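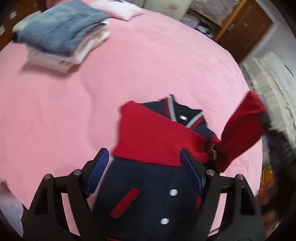
2/4/26 – dye bench, second round on the navy

Washfastness again. Marchetti navy on the wool blend, same recipe as last time except salt down a bit and the hold at temp stretched to 40 min. Yi-chun thinks the hold is what matters, I think it's the rinse. We'll see.

Bath went in fine. Took ages to come up to temp, the left hot plate is still lazy and I forgot to move the pot over. Stirred every few minutes, glass rod, no splashes for once. Color struck fast and a bit uneven at the folded end of the swatch – my fault, didn't wet it out long enough. Next time soak 30 min minimum and don't go to lunch in the middle.

Rinses: first one very blue, second blue, third pale, fourth nearly clear. Stopped at four. Tuncay says the Wumorthorpe people go to six but they have a lot more water than we do.

Crock test, dry: barely anything on the white cloth. Wet: bad. Clear blue smudge, worse than the September batch. So the longer hold did nothing for wet rub, or it did something and the short salt canceled it. Changed two things at once again. Stupid. Split them next time.

Red trim piece (Grondarora red, small jar) dyed seperately and came out great, nice and even, no bleed onto the white strip in the soap test. Leave that recipe alone!! Abhishek wants to warm it up a touch. No.

Put navy and red together in the soap test, stitched to white cotton. Red stayed put. White next to the navy went grayish. Same story as the crock cloth.

Fixative – Rosalinda found half a bottle of the old Gemodcombe stuff behind the scale. Label mostly gone, no mixing ratio that I can read. Not using it until Ashok digs out the sheet, he swears it's in the green binder. It is not in the green binder, I looked twice.

Scale drifting again by the way. Zero it before every weighing, and shut the window, the draft gets under the pan.

Next:
– navy, old salt, 40 min hold
– navy, new salt, old hold
– both with six rinses if the tank is full
– more white test cloth, down to the last strip
– ask Yi-chun if she kept the September swatches, mine have no tags on them

Pot is still soaking in the sink, dont use it for the yellows. Gloves are finished too, Tuncay is ordering, box of 1000 this time so we stop running out.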